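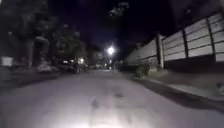
2023-06-27

Night walk of the Godska street section, surface and lighting. Second entry for this street; the April one was done in daylight and stopped at the start of the fence.

Surface: asphalt, worn, slightly uneven, no lane markings. One dark irregular patch toward the right of the carriageway, with a fainter smudge to the left of it. Could be a stain, could be a shallow depression. Not measured. Log as patch 11 and put a straightedge on it in daylight. Until then it stays out of the defect total.

Fence: stacked concrete panels between concrete posts, right side. Seams between slabs readable on the nearer section. Farther on the face looks smoother and lighter, and I could not settle whether that is a different panel type. The Adutari sheet gives one type for the full 243 m. Check.

Curb: raised, with a narrow footpath strip behind it. A low bush against the fence spills slightly onto the strip. Note for clear width.
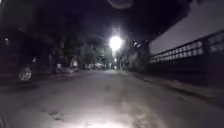 Lighting: one lamp dominates, white, strong glare. A second shows as a small dot much farther down. Tree branches come close enough to the main lamp to pick up its light, so canopy goes on the sheet as a possible obstruction. Left side near the parked car is in deep shadow. More vehicles along the left curb beyond it; curb condition there not assessed.

The Esis form wants a lamp number for every fitting. I have 381 for the main one from the old Shibata list, not confirmed on the pole. Second lamp left blank.

To do:
Straightedge and depth on patch 11.
Panel type past the smooth section.
Footpath width at the bush, 4 readings.
Lux readings on the left side, same meter as April.
Ask for the current lamp list before filling in the Esis form.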